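# Crumbs and grit on a bare quilted mattress, best way to get them off?

**Posted by marlowe_k, 29 June 2021**

Hi everybody, I hope this is the right board. I moved into a one-room rental over in Alvarado at the start of June, and because the place is small, the bed shares a room with the washer and dryer. It sounds odd but I've come to like it! Laundry goes straight from the dryer to the bed for folding, and my whole life happens within a few steps.

The trouble is that the mattress ends up being my table. Whenever I strip it to wash the sheets, I find toast crumbs, dryer fluff and a sort of fine grit down in the stitching. The top is white and quilted in a wavy pattern, so everything settles into the low spots. I don't own a vacuum (the rental has wood floors, and I've been getting by with a broom), and I'd sooner not buy one just for this. The mattress cost me 276 dollars at the Ernik outlet, easily the nicest thing I own, so I'm a bit protective of it. 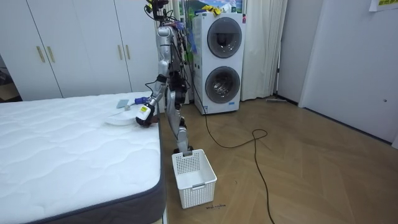 Can I just wipe the crumbs off with a damp sponge?

Leave the sponge for last. Crumbs turn to paste when they get wet, and paste in a seam is a real nuisance, so get everything dry and loose off the top first and only then go after any marks.

**Édgar Tamayo**

Welcome to the board! I cleaned rooms at a guesthouse in Eltport for a good many summers, and we did every mattress between guests with nothing fancier than a hand brush and a dustpan. You really don't need a vacuum for crumbs.

Clear off whatever is sitting on the bed first, plates included. Then start at the head and brush toward the foot in short, light strokes. Quilting like yours has those puffy bits with a valley all around each one, and if you press hard you only pack the grit further down. Let the tips of the bristles do the work, and go along the stitching a second time from the other direction.

When you've got a little pile, lay the dustpan flat with its lip tight to the fabric, hold it firmly by the handle, and sweep into it. A pan with a soft rubber edge is worth having because it hugs the surface and is less likely to catch a thread. Keep your other hand on the brush and go slowly, or you'll flick crumbs clear across to the pillow end (ask me how I know). 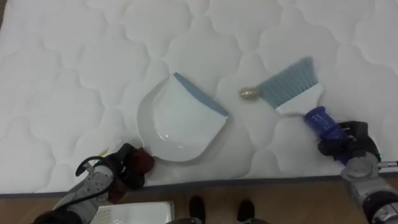

*Brush and dustpan on the quilted top.*

Do the piping around the edge too, as fluff loves to sit there. And please, wash the brush in soapy water beforehand and let it dry all the way through, especially if it has been used on the floor!

**clotthorpe_nan**

I use a lint roller. Goes quick.

**PegAndLine**

Édgar's way is how I do it too, and I'd only add to it. Once the crumbs are off, shake baking soda over the top, leave it while your sheets are in the wash, and brush that up the same way. It freshens things nicely. I wouldn't use it too often, though, as the powder can be stubborn to get back out of deep quilting.

Also, get yourself a zip-on cover, or at the very least a washable pad. Mine came from the discount place in Clotthorpe and it has been through the machine more times than I could tell you. And empty your lint trap before you fold on the bed. Half my fluff was coming from there.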